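Print | E-mail

Unit 2: Power and Heat in Office Machines

A power supply turns wall current into the low voltages a computer runs on. Some of that energy is lost as heat, so air has to move through the case — blocked vents are the usual cause of trouble.
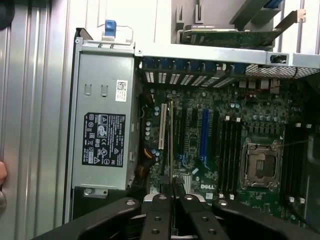
Power supply and motherboard in an open tower.

For Saturday, read pages 35 to 52. Write down the rated output of one machine at home.

Related items
Unit 1: Reading a Rating Label
Unit 3: Fans and Filters
Lab sheet: The Pruvuta Meter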